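Shop Floor and Home Automation > General
Thread: Can any of these arms do real chores yet?

benchrat55
Posted September 21, 2024
We run a small returns and repair shop. Most of the day goes to sorting. A tote comes in full of whatever the customer threw in it and one of us picks out the pieces and puts them where they go. The boss got a quote from Gikeck for a picking cell and wants to know by October if we should spend the money. Has anybody here run one on mixed parts? I don't mean 217 identical caps in a tray. I mean mixed.

oldmillwright
Depends what you call mixed. We have had a Sterkberg cell on cartons for two years and it earns its keep. Same six sizes, all flat sides. We tried it on loose hardware for a month and went back to hands.

tallow_k
I do integration work, so take this with that in mind. Picking out of a bin is a lot better than it was. The arm was never the trouble. An arm will go to the same spot all day long. The trouble is deciding where to put the fingers when every part is a different shape and it's lying however it fell.

Take four parts on a bin floor. A white wedge, a black wheel, some angular black plastic thing with a recess in it, and a see-through red cup on its side. A kid could clear that without looking up from the TV. For a machine that is four separate problems. The wheel is low and round, so you want the rim or the hub. The wedge has one curved edge and one straight one, and if you squeeze it wrong it can shoot out. The black plastic has to be taken at whatever angle it landed. 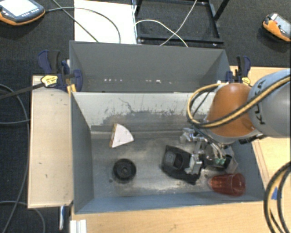

The cup is the one I would worry about most. Clear plastic is hard on depth cameras. They tend to see through it, or they see a shine and guess. Same goes for a bare metal floor with worn patches and reflections on it. You can get around some of that with lighting, or with a sensor in the fingers, but then you have wires running down to the hand and one more thing to snag.

So my answer to the OP is to send Gikeck a tote of your worst stuff and ask them to run it 100 times while you stand there. Write down every miss.

benchrat55
That's useful. They offered a demo but with their own parts.

oldmillwright
Then it isn't a demo of your job.

quietporch
Coming at this from the house side. I bought an Ondico floor unit and it does fine until there is a sock. Everything in this thread about bins goes double for a kitchen. The shop at least gets to clamp the bin down.

tallow_k
Right, and people skip over that. Fixing the bins in place takes out a lot of the guessing. In a house everything moves, and so does the dog.

rk_toolcrib
I disagree with most of this. We put in a Mavromatis cell last year on mixed returns and it clears 9 totes a shift with one person watching two cells. It misses, sure. It tries again. Our people miss too, and they go home with sore wrists. If you wait for a machine that never drops a part you will be waiting a long time.

oldmillwright
9 totes a shift is slow. One of our sorters does that before lunch.

rk_toolcrib
Your sorter doesn't work nights. Ours runs with the lights off on the other side of the building and I walk over when it stops.

oldmillwright
So one person watching two cells, or you walking over? Those are different labor numbers.

rk_toolcrib
Days it is one person. Nights I'm on call for it and also doing my own work -- fair point, I should have said so. Still comes out ahead for us. We couldn't fill the night job anyway.

quietporch
Does it do clear stuff?

rk_toolcrib
Poorly. We pull clear plastic out by hand first and put it in a side bin.

tallow_k
Which backs up what I said about the cup. But I'll give you that presorting is cheap if it is only a few pieces per tote.

benchrat55
Clear plastic is maybe a third of what we get. I'm going to ask Gikeck to run two of our totes, one with the clear parts left in and one without, and put both results in front of the boss. Will post the numbers when I have them.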